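Grolarell Life Science, Book 2
Chapter 10: How Skin Mends Itself

In this chapter you will find out:
what skin is made of
how the body stops a small cut from bleeding
why scabs form, and what goes on beneath them
why some cuts leave a scar

Before you start, you should know what a cell is and what blood carries (Chapter 7).

Have a good look at the back of your hand. Chances are there's a mark on it somewhere: a scratch from a bramble, a paper cut, the pale line of something you did years ago and have half forgotten. Every one of those marks is the trace of a repair job, and what a job it is! Your body can plug a leak, fight off germs and grow new skin while you sit on the bus thinking about lunch.

Skin has two main layers. The outer one, the epidermis, is thin and has no blood vessels in it at all, so a very shallow scrape may not bleed. Under it lies the dermis, which is thicker and much busier, full of tiny blood vessels, nerve endings, sweat glands and the roots of hairs. Once a cut reaches the dermis, you bleed, and you usually feel it too.

Most of us reach for a sticking plaster at this point. People all over the world do the same, and the word changes from place to place: pansement in French, Pflaster in German, 创口贴 in Chinese.
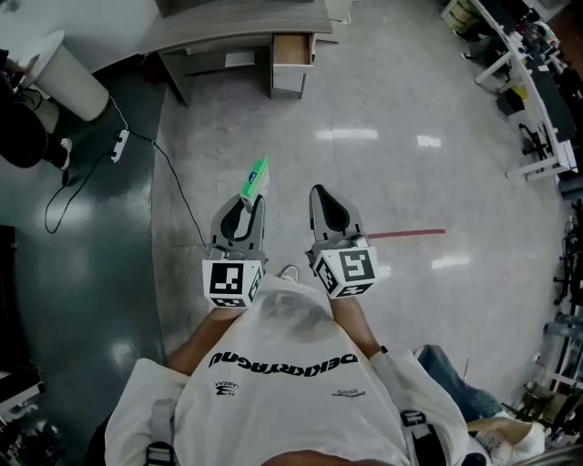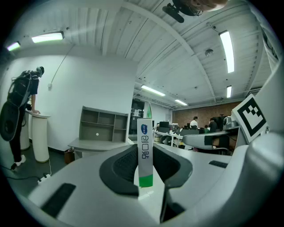

A plaster keeps dirt out and stops the cut from being knocked, but the mending is all your own work. It begins within seconds. The damaged blood vessels tighten, and tiny bits of cells called platelets start sticking to the edges of the gap and to each other. Then a protein in the blood turns into long, fine threads of fibrin. These make a net that traps red blood cells, and the whole lot sets into a clot. When the top of the clot dries out, you have a scab.

White blood cells are soon on the scene as well, swallowing germs and clearing away dead cells. The skin nearby may go pink, warm and a little swollen while they are at it. We call this inflammation, and a small amount of it is a normal part of healing.

Try this
Draw a line down the middle of a page. On the left, write down every word you already know to do with cuts and healing. Leave the right side blank for now. You will come back to it in Section 10.4.

10.1 A closer look at the epidermis

The cells on the very surface of your skin are dead. New ones are made at the bottom of the epidermis and pushed slowly upwards, getting flatter and tougher on the way.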